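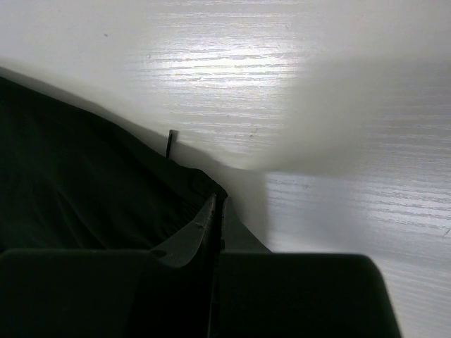

Flendov Woodwork Forum > Finishing > Waterborne over white boards, streaks along the grain

planerbite
Looking for input on sheen control. I'm finishing a set of shelves for a utility room in Greenberg white, then a waterborne clear in satin. Two coats of clear so far, sanded between coats. Viewed straight on, the sheen is even. At a low angle toward the window I get bright lines running with the grain. Shop was at 30 percent humidity when I sprayed. Is this the coating or the prep?

mdf_or_bust
Prep. What grit between coats?

planerbite
320 on a foam block, by hand, with the grain.

mdf_or_bust
Then you are probably looking at sanding scratches under the last coat. Satin does not hide them. The flatting agent scatters light, but a scratch with a defined edge still reflects as a line when the light comes in low. Go to 400 and use a lighter touch.

kerf_and_turf
Disagree. 320 is fine under waterborne, and most data sheets ask for 220 to 320. If the lines follow the grain exactly, they are the grain. Waterborne raises fibers on the first coat, and if you don't cut them back fully you build film on top of them. Each coat after that makes the ridges a little taller.

mdf_or_bust
He sands with the grain. Scratches would follow it too. You can't separate the two by direction.

kerf_and_turf
You can separate them by length. Raised grain starts and stops with the pores. Block scratches run as long as the stroke.

planerbite
Mixed. Mostly short, a few long ones near the ends of the shelves where I change direction.

kerf_and_turf
So both.

oldglue77
Which clear? Skulel satin needs more stirring than people give it. The flatting agent settles in the can and the first cup out of the top sprays closer to semigloss. Stir from the bottom for 2 minutes and strain it. Don't shake it.

planerbite
It is Skulel. I stirred for maybe half that.

oldglue77
That would raise the sheen overall. It won't draw lines, but it makes existing lines easier to see. I had the same thing on a run of 8 doors. The first ones were noticeably shinier than the rest.

mdf_or_bust
Agreed on the stirring. I still say 400.

tannin_bleed
Check your film thickness as well. Thin coats over a porous white follow every low spot. I would let it cure 7 days, block it flat with 400 wet, wipe down, and put on one full wet coat. Sanding earlier than that drags the film and loads the paper.

kerf_and_turf
7 days is excessive for waterborne. Overnight is enough to sand if the shop is warm.

tannin_bleed
Enough to sand, yes. The film keeps shrinking into the pores after that, so a surface you level the next morning can show grain again a week later.

kerf_and_turf
On oak, sure. On a primed white board I doubt you could measure it.

planerbite
I have a Drukness gloss meter on loan until the end of August. Would readings across and along the grain tell me anything?

oldglue77
At 60 degrees you'll see a small difference between directions. Take several spots per shelf and write down the orientation or the numbers are useless.

planerbite
Will do. Plan is 400 wet on one shelf, leave another as is, restir the can, and spray both in the same pass. I'll post the readings.

mdf_or_bust
Mask off half of the untouched one so you have a control for the new coat too.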